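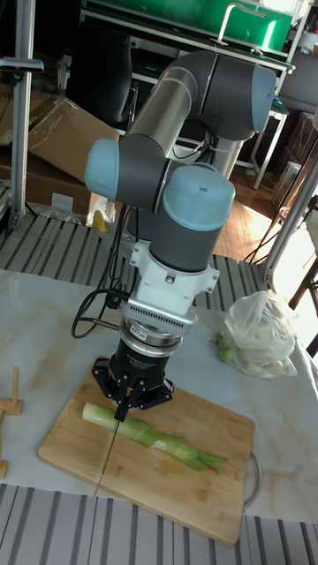
Food Preparation Cell: Setup and Care
Frequently Asked Questions

Last revised Friday, May 3, 2024

Who may operate the cell?
Staff and students who have completed the cell induction with Raffaele Caputo or Coralie Baxter. Visitors may observe from outside the marked floor line.

How is the knife fitted to the gripper?
The arm must be in the parked position with the protective stop engaged. Put on the cut-resistant glove, hold the knife by the handle guard, and close the gripper from the pendant at the lowest force setting. Raise the force only after your hand is clear. Knives are never passed to a moving arm.

How often must the force sensor be zeroed?
At the start of each session and after every change of tool. The sensor is the black ring directly above the three-fingered gripper. Zero it with the gripper empty and nothing touching the fingers. If the reading drifts by more than 3 newtons within one session, stop work and report it.

Where does the cutting board go?
The board is set diagonally on the table, in line with the taught position. Users who move it must run the board-finding routine before the next cut. Stained boards may remain in use. Boards that rock or have split are to be withdrawn.

What should be checked on the cables?
The cables near the wrist need enough slack to form an open loop at the side of the arm. Turn the wrist slowly through its full range and confirm that the loop neither tightens nor catches on the white mounting bracket. Cable ties may be replaced by any inducted user. Connectors may not.

How is the gripper cleaned after vegetables have been cut?
Remove the knife first. Wipe the fingers with a damp cloth and mild detergent, then dry them. Do not spray liquid toward the sensor or the slots in the adapter plate above it. Leek and onion fibers tend to collect at the finger joints and should be removed with a soft brush.

When are the bracket bolts inspected?
After every 200 hours of operation, and again each December during the annual service. Record the result under cell number 52 in the maintenance log.

Can the prepared food be eaten?
No. All produce used in the cell is treated as test material and discarded at the end of the day.

Whom should I contact about a fault?
Write to Nimal Jayasinghe or call extension 597. Leave the arm stopped and the knife in place until a member of the cell team arrives.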